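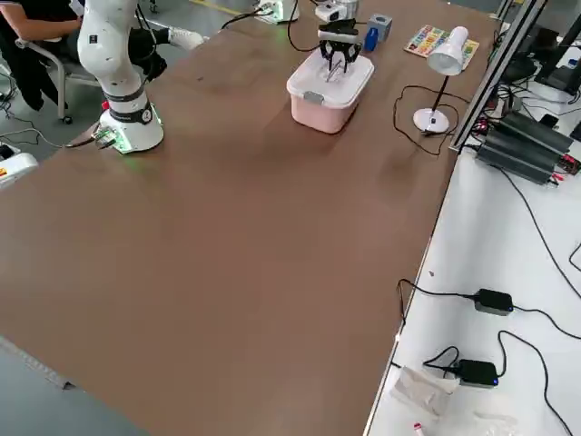

What is a grip-loss fault in a two-arm robot cell?

A grip-loss fault is a stop that occurs when the controller believes that the fingers of a gripper no longer hold the part. The arm then stays in its last position until a person confirms the fault.

The best known case is the Storetti fault, named after the laboratory in which it was first recorded one July. Two arms shared one table there and handled household objects. Storage boxes with lids gave the most trouble. In 16 of 50 trials the controller reported a full grip while the fingers had closed only on the edge of the lid, and the box fell when the arm moved up.

Heiðrún Dalsgaard, then an engineer at Thorlacius, traced the error to the finger width setting. The value was stored in the Ovilen control software under code 1626 and was not updated after the fingers were changed — a step which the manual did not mention.

Later versions compare the width again 5 mm above the table. The Grereo safety guide also asks that persons stay outside the reach of both arms while a fault is being cleared.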